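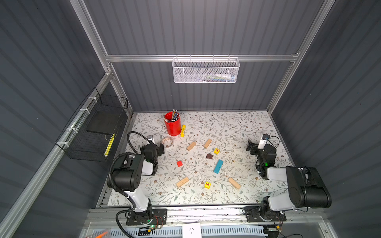 Section 4. Setting up your hanging storage

If you've made it through Section 3, your rail is on the wall and it's level (or level enough, I'm not going to come over and check). Now for the fun bit, which is hanging the baskets and getting all that stuff off your bench!

I wrote this part after fitting out my own hobby room in Hevidthorpe, a narrow little place with one window and a door that opens the wrong way. I used the Matik rail kit and a mix of baskets I already had. If yours is the Telham kit, the steps are the same except for step 5, and I've put a note there.

What you need

Your baskets, wire or mesh, either works
The hooks that came in the small bag with the rail
A packet of zip ties, the medium ones
Side cutters or sturdy scissors
A tape measure
A pencil

4.1 Deciding where things go

1. Sit down in your usual chair. I mean it, sit down and pull up to the bench the way you do when you're working.

2. Reach forward with your elbow a little bent and have somebody mark the wall at your fingertips. Baskets you use every day should have their top edge at or below that mark. My friend Hildegard Baumgart held the pencil for me and drew on my sleeve twice, so wear an old shirt.

3. Measure from the bench top up to the underside of where the basket will hang. You want at least 20 inches if you use a desk lamp or a sewing machine. I went lower the first time and kept bumping my knuckles on the bottom of the basket every time I turned a page of my pattern book.

4. Mark the spots for the hooks on the rail. One hook near each end of the basket is plenty for light things. Add one in the middle if the basket is wide.

4.2 Hanging a basket from the rail

5. Slide the hooks into the rail from the open end and push them along to your pencil marks. Telham owners: your hooks snap in from the front, so tilt them back first and press until you hear the click.

6. Turn each hook until it sits at 90 degrees to the wall. If it's twisted, the basket will lean out on one side and your pens will all roll down to that corner (ask me how I know).

7. Lift the empty basket on. Give it a good tug downward with both hands. If a hook slides, take the basket off, tighten the little screw and try again.

8. Push the end cap back on the rail. Please don't skip this one! I did, and a hook walked right off the end during a very enthusiastic bout of cutting foam board.

CAUTION: Always hang the basket empty and fill it afterward. A full basket is awkward to line up, and scissors fall point down more often than you'd think.

4.3 Using zip ties on a side rail

Side rails slope on some kits, and hooks just slide down a slope. Zip ties are the way to go.

9. Hold the basket against the rail and thread a tie around both, close to one top corner. Leave it loose for now.

10. Do the same at the other corner, then add one lower down if your rail reaches that far.

11. Step back and look at it from the chair. Once you're happy, pull the ties snug, a little on each in turn, so the basket doesn't creep to one side.

12. Trim the tails flush with the side cutters. A cut tie left long is sharp, and it will find the back of your hand.

NOTE: If you think you'll move things later, buy the releasable ties. They cost a bit more, but I rearranged my side wall three times before October was out and went through a silly number of the regular kind.

4.4 Filling up

Heavy things go low and close to the hooks. Glue bottles and paint tubes stand up best in a jar or an old mug inside the basket. Long flat things like rulers and cutting boards do well on a side wall, on edge, so you can grab them without digging.

Small bits will drop through an open wire bottom. Cut a piece of thick card to fit and lay it in first. Ludger Hamann, who taught me most of what I know about shelving, uses bits of old place mat instead, and his look much nicer than mine.

CAUTION: Don't hang anything hot from the rail or put it in a basket. Glue guns and soldering irons belong on a stand on the bench until they're completely cool.

4.5 After the first week

Check every hook screw and every tie once you've been using the baskets for a week. Things settle. If a screw has worked loose, a drop of thread glue will hold it. Replacement hooks for the Matik kit are part 201 on the order sheet, and the end caps come in the same bag.

Section 5 covers the lamp bracket and where to run the cord.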